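Clearing the Floor in the Back Room

January 6, 2023
By Liesbeth Brouwer

I said in my last post that I would get the back room done over the holidays. I didn't. I started on it the day after New Year's, and what I have is a floor I can mostly walk across and a chair I can sit in. I'm counting that as progress.

For anyone new here, the back room is where things go when they don't have a place. When we moved in it was going to be a reading room, and then I needed somewhere to do my bookkeeping for Betance, and then Emerson's hobby supplies came over from his apartment. The room has been all of those things at once for three years.

My plan was to leave the furniture and the desk alone and do only what was on the floor. I have tried starting with the desk before. You pick up one thing, it belongs in a drawer, the drawer is full, and an hour later you are sorting pens. So this time it was floor first. Bags, then pillows, then boxes.

Bags were the easy part. I save plastic bags and I know I save too many. Any bag with a hole went in the trash and the rest went into one bigger bag on the hook behind the door.

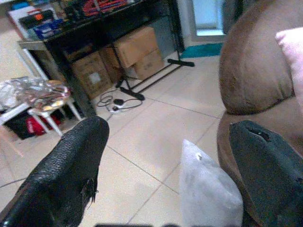 A plastic bag on the tile, with the desk still to be dealt with.

The cardboard boxes under the desk I left for another day. One of them is old tax paper and I need to check how long I have to keep it before I do anything. I also have a puzzle of 1,000 pieces in there that I'm fairly sure is missing some, and I don't want to know yet.

Then the pillows. I like pillows and I buy them when they're marked down, and they end up on the floor because there isn't room for them and a person on the same chair. My rule now is that the brown chair gets one pillow when somebody is using it. The others can be on it when it's empty. Before any of them went back I took them outside and beat the dust out, and the pink one went through the wash on gentle in a pillowcase tied shut. It took two rounds in the dryer on low. If you wash a fuzzy one, brush it with a clean hairbrush while it's still a bit damp or it dries in clumps. 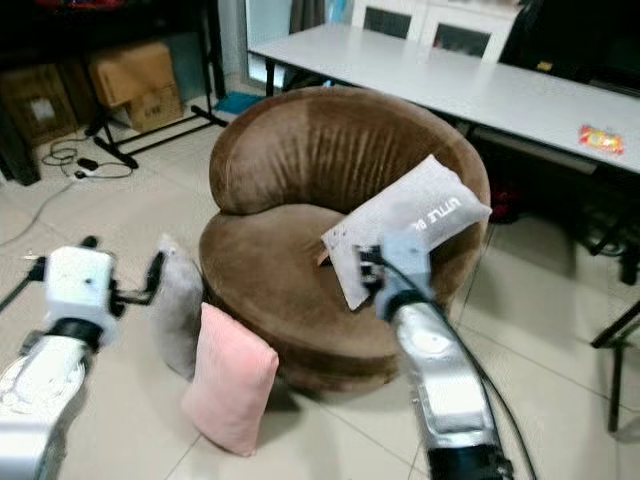 The chair itself needed more time than I expected. Brown velvet is forgiving about most things but it shows every place you've leaned on it. I vacuumed down the sides of the seat with the narrow attachment and found 46 cents and a pencil. Then I went over the inside of the back with a soft clothes brush, all in one direction. The creases don't come out with brushing. I've read that steam helps, but I haven't tried it, and I'd test it on the underside first.

The pale gray pillow has spots near one corner. Dish soap and cold water is what I'd normally use, dabbed on with a white cloth so no color transfers. If that doesn't do it I'll turn that corner to the back.

Last was the tile. Light tile is nice until you get down close to it. I swept twice, then mopped with warm water and a little vinegar, and I did the grout lines by the desk with an old toothbrush until my knees had enough. I'll do the rest of the grout some other evening.

Still to do: the desk, the boxes, and whatever is in the bottom of the cabinet. I'm giving myself until the end of February.

3 comments

Marlene K.
I have the same problem with bags. I fold mine into little triangles and they all fit in a shoebox. It takes a while but I do it while I watch TV.

Emerson Falcão
The puzzle is not missing any pieces. I finished it at my old place. Please don't throw it out.

stillsorting
Steam worked on my velvet chair. Hold it a few inches away and brush while you go. I would keep it off the seat if you don't know what the filling is.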